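Lounge Tabletop Items - README

Version 3, 13th December

Maintained by Gintarė Ozoliņš. Corrections go to Kianoush Ranjbar.

Summary

The set covers small electrical items and printed matter on a lounge table: a power strip, a block-shaped plug adapter, and paper sheets. It was put together for the Briltska inventory, which needs item names that stay the same from one room to the next. The labels describe what an item is and where it lies on the table. They don't record who owns it or whether it works.

Contents

items.csv - one row per item per record
rooms.csv - one row per room, with furniture and main surface colors
terms.txt - the list of allowed item names
notes/ - free text from labelers, unedited

There are 1490 rows in items.csv and 26 names in terms.txt. Earlier versions allowed free naming, and the same strip turned up as "extension," "socket bar," and "multi-plug." All of these now map to power_strip.

Naming rules

A power strip is one item, however many modules it has. The module count goes in the parts column. For the pink strip on the black table the value is 4, with the adapter logged on the leftmost module.
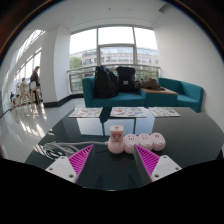
A cable that is part of a strip isn't given its own row. Its state goes in the cable column, which takes one of these values: straight, coiled, mixed, hidden. Use mixed when one stretch runs straight and another is looped. Bundles held by a tie and bundles left loose both count as coiled; put the tie in the notes if there is one.

A plug adapter is a separate item in all cases. When it stands in a socket, the host column carries the row id of the strip. When it is away from the strip, host is left blank. Don't fill in host from an earlier record of the same table.

Buttons and sockets are not items. Version 2 listed them, and the rows were dropped after Zlatko Kadrić found that labelers disagreed on what counted as a button.

Paper

Single sheets are paper_sheet. Anything with more than one page, or that looks as if it has, is paper_stack. The split is by thickness only. Printed drawings are marked yes or no in the print column, and their subject is left out. A sheet partly hidden by another item still gets a row, with visible set to part.

Position is given by table zone: near or far, then left, middle, or right. Slant is recorded for sheets only, as left, right, or none.

Furniture and background

Furniture goes in rooms.csv and is never repeated in items.csv. The lounge entry lists the dark table, the teal sofa, and the teal block table with a light wooden top. Bags on seating are logged as bag, with a subtype where it is clear. Two backpacks side by side are two rows.

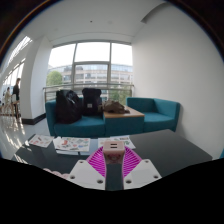

Oltex Indoor Objects Team | Room Inventory Section

Color values come from a fixed list of eight. Pale pink and pink share one value, and so do dark gray and black. This was a practical choice: glossy tabletops pick up window light, and labelers gave different grays for the same table. If the exact shade matters, go back to the record.

Known problems

- The visible column was added late. Blank means not checked, and shouldn't be read as fully visible.
- Slant is unreliable for sheets close to the far edge.
- Small soft items have no good term. They are filed under other_small until the list is revised.
- Some notes still use the version 2 names.

Changes in version 3

- Buttons and sockets removed as items.
- mixed added to the cable column.
- paper_stack split off from paper_sheet.
- Row ids kept from version 2 where the item is unchanged. New ids start with the letter R.

Use

Internal use at Oltex and in the Briltska inventory. Ask Doina Milošević before passing the files on to anyone else. Please cite the version number, as row totals differ between releases.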